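Tultdale Neighbours' Kitchen
Call for participants: Tea and Talk conversation groups
Posted February 24, 2021

We are looking for people who want to take part in our new conversation groups for newcomers to Tultdale and the villages near it. You can join as a learner, who wants to practise speaking English, or as a conversation partner, who already speaks it well and has patience. It is not necessary to be a teacher. It is not necessary to have a certificate of any kind.

My name is Liudmyla Kostiuk and I organise the groups together with Iolo Meredith. I came to this town with good grammar and a very small courage. I could read a newspaper, but in the bakery I pointed with my finger. What helped me was one hour each week with a neighbour and a pot of tea, and the groups are made after that hour.

What happens in a group

Each group has four learners and two conversation partners. For the moment we meet by video call. When it is permitted to meet indoors again, the groups will move to the hall in Sandhu Street, and those who prefer to stay on the screen can stay. A meeting takes one hour. The first ten minutes are for greetings and for news, then there is a subject, and at the end everybody says one new word that they will keep.

The subjects are from daily life: calling the doctor, a letter from the school, complaining politely, the weather (there is a lot of it), renting a room, small accidents at home. We send a picture and a few useful phrases the evening before, so that shy people can prepare.

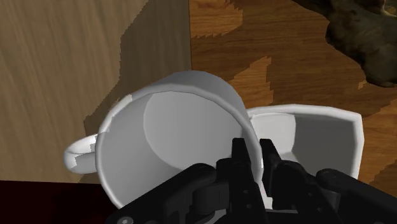 Small accidents at home: "It has tipped over." "Don't worry, it's only a mug."

We do not correct every mistake. If the meaning is clear, we go on. A learner who wishes to be corrected more can say so to the partner, and then it is done after the meeting, in private or in a short message.

Who can take part

Learners should be 18 or older and should be able to introduce themselves and ask a simple question in English. For complete beginners we are sorry, this course is too fast, but write to us anyway and we will tell you about the beginners' class at the Conard Centre. Your nationality and your papers are not our business and we will not ask for them.

Conversation partners should be 18 or older and able to come for at least ten weeks. Please speak at your natural speed, only a little slower. We especially welcome people with a local accent, as our learners understand the radio very well and the bus driver not at all. Before the first meeting there is a training evening of two hours with Zoriana Stelmakh, and we ask for two references.

What you get

The groups are free for learners. Partners are not paid, but we return the cost of phone data or bus tickets up to a reasonable sum, if you keep the receipts. We have a small number of tablets to lend. They were bought with a gift of £2463 from the Skanby Fund, and the people without any device have priority.

In January we made a trial with two groups. We sent a notice to 177 households and expected perhaps a few answers. We received enough to fill both groups in three days, and there is still a waiting list. Persons on this list have already been written to and do not need to apply again.

The subject that people liked most in the trial was "At the table". It was about offering and refusing food, which is more difficult than it sounds. When may you say no? How many times will they ask you? One learner explained that in her family the guest refuses twice and accepts the third time, and that in her first English house she was asked once and went home hungry. We will repeat this subject in the spring, with more phrases for the host.
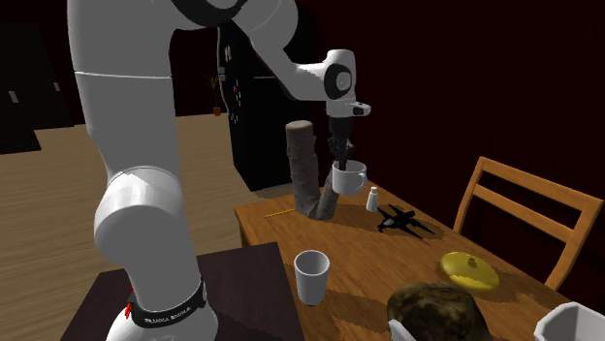
Zlata Lytvynenko wrote to us after the trial that she had been afraid of the silence more than of the mistakes, and that by the fourth week she interrupted people, for which she apologises. She also asks for a later hour for those who work shifts, and so there will be one group starting at eight in the evening.

How to apply

Write a short message, or record one if you prefer speaking, and tell us:

Your name and how we should say it
Learner or conversation partner
Which hours are possible for you – morning, afternoon or late evening
If you need to borrow a tablet
One subject you would like to talk about

You can use the form on our contact page, or leave a voice message on extension 733. Please say your phone number two times and slowly. Paper forms are in the box outside the hall and Lukian Maksymiv empties it every evening.

We answer everybody, normally in about a week. Places are given in the order of applying, but we try also to mix the languages in each group, so that English is the one that all have in common. If you are not sure whether your English is good enough, please apply and we will have a short call together first.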